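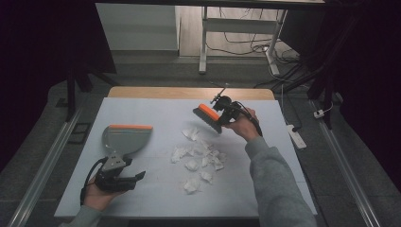 Brush and dustpan, both worked by hand-held grippers. Paper scraps on the table.

Paid participants wanted: sweeping, tidying and a fair amount of doubt

Clukdale is looking for people to take part in a study of how robots are taught household jobs. You would do simple tasks at a table with a gripper in each hand while your movements are recorded. No experience needed, and no interest in robots needed either.

What the study is about

The usual claim goes like this. If a person does a job with hand-held grippers, the recordings can be used to train a robot that has much the same grippers on the ends of its arms. The robot needn't be there while the recording is done. More people, more recordings, better robot. Plenty of groups have built their plans on this and so, to a degree, have we.

We are less sure of it than we were. In March we trained our sweeping program, Niseo, on 488 recordings made by two members of our own team. It did well enough on the table it knew, with the brush it knew. Then we gave it recordings from people outside the team, expecting it to cope with more kinds of mess. The first 200 of those made it worse. It began to hover with the brush, push scraps past the dustpan and go back for pieces it had already collected.

There are several possible explanations and we don't much like any of them. Our own people may sweep in an oddly tidy way that happens to suit a machine. Newcomers may hesitate, and Niseo may be copying the hesitation. Or the March result may have been luck, and we should have tested for longer before telling anyone about it. The new study, called Araya, is meant to find out which, and it may well find that the method is not worth the trouble for jobs that need two hands.

What you would do

A session lasts two and a half hours with breaks. You will be shown how to open and close the grippers and given ten minutes to get used to them. After that you repeat a few short jobs: sweeping torn paper into a dustpan, folding a cloth, moving cups from one side of the table to the other. Some people will be told exactly how to do each job. Others will be told only what the table should be like at the end. You won't be able to choose your group.

If you drop something or make a mess of it, carry on. We keep the bad attempts, and part of the study depends on them. Please don't try to move like a robot. Several people did last time and it helped no one.

The dull parts

It is repetitive. The grippers have cables running back past your wrists, and these get in the way until you learn to ignore them. Most people find their forearms ache towards the end of the first session. You can stop whenever you like and you will still be paid for the full session.

Who can take part

Adults over 18 who can stand at a table for twenty minutes at a time. We need left-handed people especially, as we had far too few in the last round. Please don't apply if you have had a wrist or hand injury in the past six months, or if you have used grippers of this sort before. Wear sleeves that won't catch.

We have room for 89 people. Each will be asked to come twice, at least a week apart, so that we can compare a first session with a second. If you can only manage one visit, say so when you apply and we'll put you on the reserve list.

What we keep

We record the movement of the grippers and video of the table and your hands. We don't record sound. Your name is stored apart from the recordings, and you may ask for yours to be deleted up to the point where the training begins. After that we can remove the recording from our store, but we can't honestly promise to remove its effect on a trained program, and we would be wary of any study that says it can.

Results

Everyone who takes part will be sent the results, including the ones that make us look silly. The tests will be run by our partners at Gumau, who had no hand in building Niseo and have told us they expect it to fail. The list of tests is fixed in advance and will not be changed once recording starts.

How to apply

Fill in the short form on the Araya study page, or ask at the Clukdale front desk for a paper copy. Tell us which hand you write with and which days suit you. Forms must reach us by Saturday, October 21, 2023. We reply to everyone, usually within a week. Travel costs within the city are paid on the day, so bring your ticket.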